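Gripper Bench FAQ

Which grippers are you comparing?
Three of them, all on the same arm: the stock Condurard fingers, the Brudcombe soft pads and our own printed set. We love all three for different reasons!

How many tries does each one get?
100 per gripper, with the same controller settings every time. Closing speed stays at 14 on the Busberg controller, even for the pads (they'd probably like it slower, and we do want to test that).

Why dishes?
Because they're so much fun to get wrong. A mug on its side asks for a completely different approach than one standing up, and handles make everything more interesting - especially with a wrist camera.

Can I use a different camera?
Sure! Anything small enough to clear the fingers when they open should work, but redo the calibration after you mount it - even if you only moved one screw.

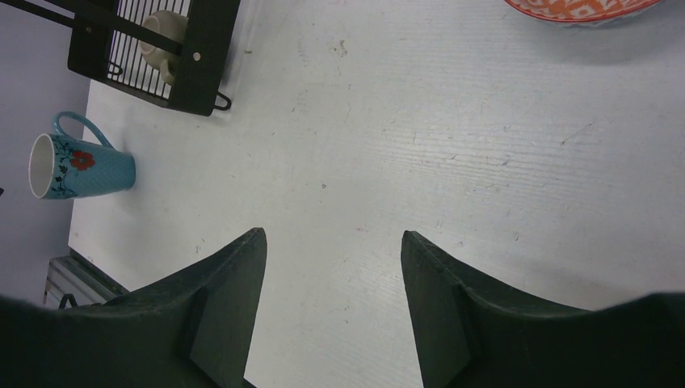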